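Can a machine do your dishes yet?

Tips page, updated 1/13/21

Short answer, bits of it. Loading a cup rack, sort of. Pots, no.

- Plastic cups first. Light, no handles, cheap to drop.
- Rack with posts beats a flat mat. Cups go on upside down so they drain.
- Leave space between cups. Grippers need finger room, so do kids.
- Glasses and knives stay a hand job. Dont argue.
- Wipe the tray under the rack, no arm I've seen bothers. 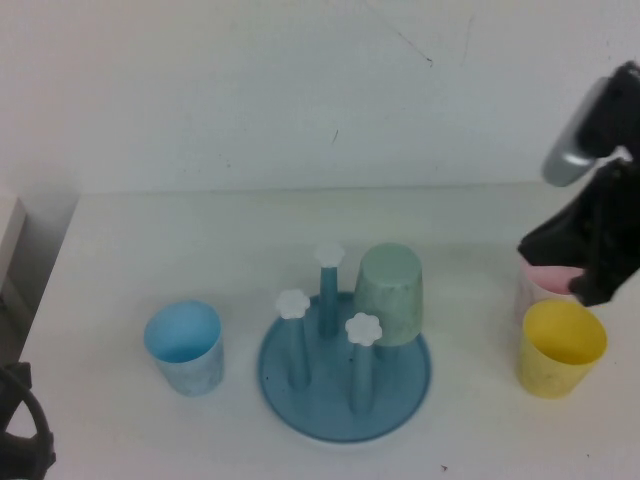
Green cup on the rack, gripper at the pink one.

Trinidad Lagos wrote in asking about folding towels. Still slow. Will look again in May, if theres anything new to tell.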